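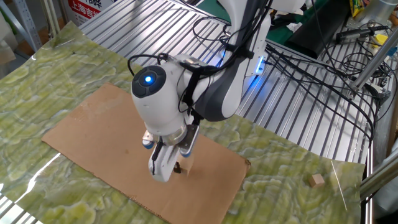
Arm and two-finger gripper over a sheet of cardboard, green mat.

4. Fitting the transponder and checking the lap count

This section is for karts that run with the Irora timing box. Before you start, the loop cable must already be in the track surface and closed at both ends (see section 3).

4.1 Fitting on the kart

1. Switch off the engine and put the kart on its stand.
2. Clean the back of the seat on the left side. Use a dry cloth, no solvent.
3. Place the bracket so that its lower edge is not higher than 267 mm from the ground.
4. Tighten the two screws by hand, then a quarter turn more with the key.
5. Push the transponder into the bracket until you hear the click. The arrow must point to the ground.

Note: The bracket of the older Alell model has the same holes, but the click is weaker. Add a cable tie.

CAUTION: Do not mount the transponder on the floor tray behind a metal plate. The signal does not pass through it and laps will be lost.
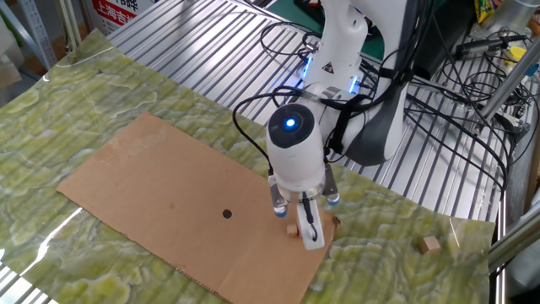
4.2 Entering the driver

6. On the timing box, hold MENU until the list of drivers opens.
7. Choose an empty line and type the number printed on the transponder, for example 454.
8. Type the name of the driver. The display shows 11 characters, so Anastasia Karagiannis will be seen as "Karagiannis" if you enter the last name only.
9. Press SAVE and wait for the green light.

If two karts share one transponder during practice, change the name between the runs. The box does not ask.

4.3 Test lap

10. Drive one slow lap and cross the line in the middle of the track.
11. Drive a second lap at normal speed. The first lap time appears now - the first crossing only starts the clock.
12. Compare with a hand stopwatch. A difference of more than half a second means that the loop is too close to another cable.

Note: On the short layout at Plukow the line is crossed near the pit exit. Set the minimum lap time to 20 seconds there, otherwise karts leaving the pit are counted twice.

CAUTION: Never walk on the track to check the loop while karts are moving. If the box shows error 855, stop the session first and then open the cable cover.

Charge the transponder the evening before the race. For a Sunday race with early practice, leave it on the charger overnight.

Text of this section: Areti Tzavaras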